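Workshop notebook, March, morning entry
Giving and diplomacy sessions, Cenitley room
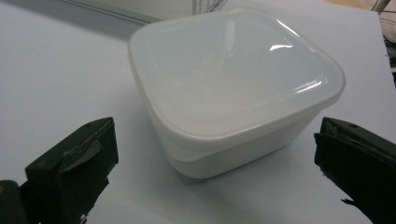
Montserrat thinks we are still starting in the wrong place. Her remark, as near as I can get it from my scribbles, was that people in our own town will listen to almost anything about foreign aid if you begin with a well or a clinic, and will stop listening the minute you begin with a budget. She'd like the whole first half hour turned around, and I have to say I've come over to her side since going home and sleeping on it.

So, for those of you who missed it (Aivar, I know you were on the road!), we ran the mock town meeting again with 56 people signed in, which filled the room nicely and used up all the good chairs. Justinas played the skeptical council member and did it so well that two guests came up afterward to argue with him over the coffee. The question that kept coming back was the old one - why send anything abroad when the bridge on our own road needs fixing? I don't think we answered it very well. Sigita tried the trade argument, that the places we helped a generation ago are buying from us now, and that got nods, but she had no local case to hang it on and she felt the lack of it.

Rasa has offered to write one up from the Ekano exchange. We raised 1495 dollars for that, a small sum as these things go, and six of their teachers came to stay with families here. Two of those families still write back and forth. I'd like her to keep it to three pages and leave the dinner stories in, as those are the parts folks remember.

Next time: open with Rasa's story, then Justinas, then the numbers, and give the questions a lot more room. I also want to try the Priedītis handout again with bigger type, as the back rows were squinting. Montserrat is to lead the first part if she's willing, and I'll ask her when I return her umbrella.

Still need to settle who calls the library about the later start.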